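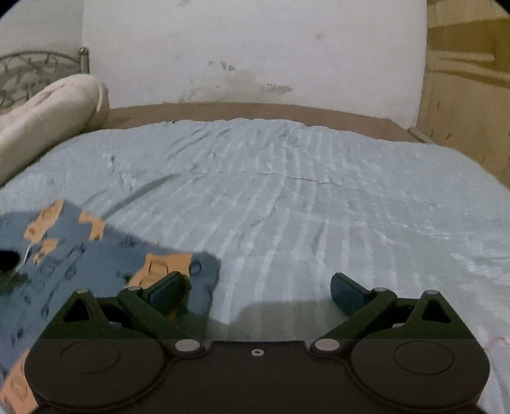 Trying Out the Cletevik Hand Gripper Kit for Bed-Making Data
Final project report, Intro to Robot Learning
Submitted March 28, 2024

What I did and why

My project was a review of a kit, which I cleared with the instructor back in November when my first idea (a sorting arm for the recycling bins) fell apart on cost. The kit is the Cletevik, sold by a small outfit called Stestico. It's a gripper you hold in your hand, with a camera riding on it, and you go do chores with it while it records. The recordings are supposed to be good enough to train a real arm later on. There's no robot in the box. You are the robot!

Our department had one on loan for the semester and I got it for 16 days, split between me and Abelardo Sepúlveda, who was doing drawers and cabinets for his project. I took bedding. Cloth was the part of the class I found most interesting, and every demo video I'd watched for kits like this used cups and blocks, so I wanted to see how it did with something floppy and annoying.

The questions I wrote in my proposal were:

Can a first-time user get it set up without help?
Can you pick up, drag and fold a blanket with it?
Is the footage usable afterward, or is it mostly the gripper and a blur?
Would I tell another student to use it?

Setup

Setup took me one evening, and most of that was the software. The gripper itself comes put together. You squeeze, the linkages move, the fingers close, and you let go and they open again. The manual is a folded sheet that covers charging and not much else, so I ended up on the Stestico help page for the calibration part. They want you to open and close the fingers all the way a few times at the start of every session so the software can learn the range. I forgot this twice on the first day and had to throw out both sessions. It would be so easy for the app to just refuse to record until you've done it, and I put that in my feedback to them.

The other thing the manual skips is how to hold it. I started out with a death grip and my forearm was sore by the next morning. Callum Lamont, our lab TA, watched me for a minute and told me to let my elbow hang and move from the shoulder. Much better. Your motion gets slower too, and slower is good for the footage.

The tasks

I did everything in a bedroom at Melwood, the rental house our program uses for home data. I liked this a lot more than the lab. It's a real room with a metal headboard and marks on the wall and a light blue cover on the bed, and it gives the camera plenty to look at. I've read that plain walls are hard on the tracking software because it has nothing to lock on to. Scuffs help, I guess.

I settled on six tasks after some messing around:

Lift one corner of a small blanket and set it back down
Drag the blanket toward the pillow end
Drag it back
Fold it in half
Unfold it
Smooth out a wrinkle in the bed cover by pinching and pulling

My goal was 200 recordings that I'd be willing to hand to somebody else, and I got there on the second to last day. I kept a notebook beside me and wrote down the task, which side I was standing on, and whether I thought it went okay. I'd recommend that to anybody, because the app only names the files by time and after an afternoon of blanket folding they all run together in your head.

How it handles cloth

Better than I expected, with one big catch. The fingertips have pads on them, and once you've got an edge between the pads it stays put. I could drag the blanket the whole length of the bed and it rarely slipped. Folding was fine too once I figured out that I needed to come in low and from the side, let the lower finger slide under the edge, and then squeeze.

The catch is getting hold of the edge in the first place. If the blanket is lying flat on another blanket, the fingers want to grab both layers or neither. My first day was a lot of pinching at nothing. What worked in the end was leaving a little ridge or a loose corner before I hit record, but that's kind of cheating, because a real bed won't have a corner waiting for you. So partway through I changed my rule. Half the recordings start with a loose corner and the other half start with the blanket however it landed when I tossed it on the bed.

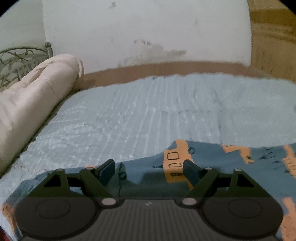 The tossed ones took longer and had way more failed grabs, and I kept those in on purpose. Callum's advice was that a model that only ever sees clean grabs won't know what to do after a miss, so a miss followed by a recovery is worth saving. I only deleted a recording if I'd bumped the camera, skipped the finger calibration, or used my other hand out of habit (I did that more than I'd like to admit).

One more thing about choosing your blanket. I used a blue one with orange shapes printed on it and I'm so glad I did. On top of a light blue cover, a plain blue blanket would've been a pain to label. With the print I could tell at a glance how the cloth had turned or bunched up.

The footage

The camera is very wide. I like that for this kind of work because you get the fingers, the cloth and a good chunk of the room all at once. The cost is that straight lines bend toward the edges and the gripper itself eats up the bottom of the picture. For cups I don't think that matters much. For a blanket it does, because when you come in close the body of the gripper hides the cloth nearest your hand, and that's sometimes the exact part you're folding.

I pulled 3,877 still frames out of the recordings and went through them in chunks with a snack. I was checking whether I could tell where both fingertips were and whether I could make out the edge of the blanket. Fingertips were no problem at all. The blanket edge was harder. It got soft whenever I lifted the cloth up near the lens, and on quick moves it smeared. If I did this over I'd lift less and pause for a beat at the top of each move.

The app lets you scrub through a recording next to a little graph of how far open the fingers are. This ended up being my favorite part of the whole kit. You can see right away where a grab happened, and it cut my labeling time way down compared to the plain video player I started with.

Things that bugged me

The charging port cover is stiff and I broke a nail on it. The help page has two different versions of the calibration steps and they disagree on whether to start with the fingers open or closed (start open, I asked). Exporting a long session locks up the app until it's done, so Abelardo and I learned to start the export and go get lunch. And it's built for a bigger hand than mine. After a long stretch my squeeze got lazy and the fingers weren't closing all the way, and you can see it on the graph as a sad little plateau.

Abelardo asked me to add that he had no complaints about the hand size and that drawers were easy. Good for him.

Would I use it again?

Yes, for anything where you're handling one object or one layer of cloth. I'd use it for dragging and folding without thinking twice. For picking one layer off another I'd want thinner fingertips, and Stestico told me by email that they don't sell any right now but that the tips come off, so somebody handy could print their own. That could make a nice project for next year's class.

I didn't get to train anything. My proposal said I'd try a small model on the lift-a-corner task if I had time, and I didn't have time. All the recordings and my typed-up notebook are in the Sugden lab shared folder, sorted by task, with the tossed starts marked with a T. If you're picking this up after me, read the notebook page on file names first, since I changed how I wrote them on the fourth day and never went back to fix the early ones.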